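The Hekent Fault

1.

The gripper shut at 4 in the afternoon and would not open. Wian Du Plessis had his sleeve in it. Only the sleeve, thank God, but the motor kept pulling, that thin high whine, and the stop button was across the room on the Gorberg cabinet where some genius had bolted it.

He tore the shirt. Buttons everywhere. Got his arm out and ran.

Seconds on the log: 26. He read it twice. Twenty-six seconds of a hand that size closing on nothing, on cotton, on whatever it thought it had.

"It's a sensor," Mabaso said on the phone. "Swap the sensor."

"I swapped it in April."

"So swap it again."

He hung up. Swapped it. Went back to the table with the mug and the phone and the yellow bottle-shaped thing lying on its side, and started the run over becuase the run had to be done.

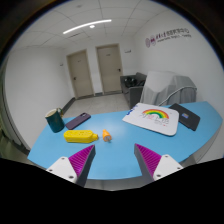
2.

Run 28. Fingers wide. Good. He kept his cuffs rolled past the elbow now and a pair of scissors in his back pocket.

Open. Close. Open.

Then a tick, very small, like a beetle in a wall. He knew it. Same tick as before, half a second ahead of the whine. New sensor, same tick. So not the sensor, never the sensor. Something in the Cillau board, a bad line, old code, he didnt care which.

He pulled the plug from the wall. Stood there holding it.

The phone rang. Mabaso again. Hekent wanted the numbers by tonight, all 73 runs, was he nearly done?

"It does it without the sensor fault," Wian said. "It warns you. You can hear it."

"Hear what?"

He looked at the torn shirt on the chair. He told her about the tick, and then he told her no more runs, and he took the plug with him to the door while she was still talking, the cord dragging behind him over the tiles.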